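Re: [deformables] Finding the hem and collar on puffer jackets
June 2018

On the list it was written:

> We tried your two-step segmentation on quilted jackets and the grasp
> point jumps between frames. With shirts it is stable. Did you see
> the same, and do you label the folds by hand? Also, which part of the
> jacket do you grasp first?

Thank you for the question. Yes, we saw the same in the Jiller project, and I think I can now say where it comes from. The edge detector takes every stitching line for a garment border. A shirt has few such lines. A puffer jacket has one for each panel, so the candidate list becomes very long and the ranking changes with small changes of light.

We recorded 2,385 demonstrations with hand-held grippers, one in each hand, in ordinary bedrooms and living rooms. The garment starts in a heap, as people leave it on the bed. For glossy fabric the highlights are a second problem, and a window behind the bed makes it worse. I put one view from the left-and-right set, with the pads closed on a fold of the jacket.

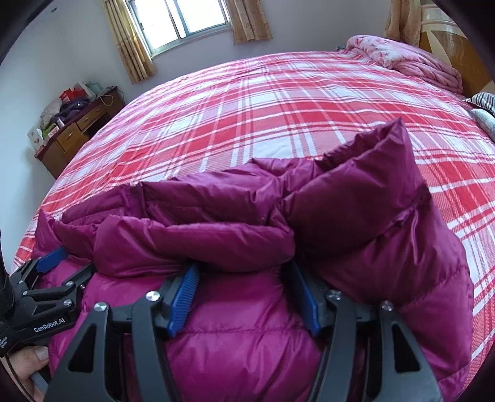
1. Labels

We do not label folds. We label only the moment when the pads close, and the point between them. The network gets a crop around this point and the 19 frames before it. Everything else is learned from the motion of the hands.

2. Which part first

In our data the demonstrators were free to choose. For the quilted jackets I would start with any thick fold near the middle and lift it a little, then look again for the collar or hood. Going directly to the collar gave us more wrong grasps, as a raised fold has almost the same outline.

3. What did not help

Increasing the crop size, and removing the patterned bed sheets from the training set. When we removed them, the model became worse on new beds, so we put them back.

The comparison on shirts is not finished. I have 500 demonstrations left to check and the Brastness split must be made again, as two homes were in both train and test by my mistake. Please do not cite the numbers from the first draft. I plan to send the new table in July.

If you can share a few of your failing sequences, I will run them with our weights. Raw video is fine, I do not need your calibration for this test.

With best regards,
Protik group, garment handling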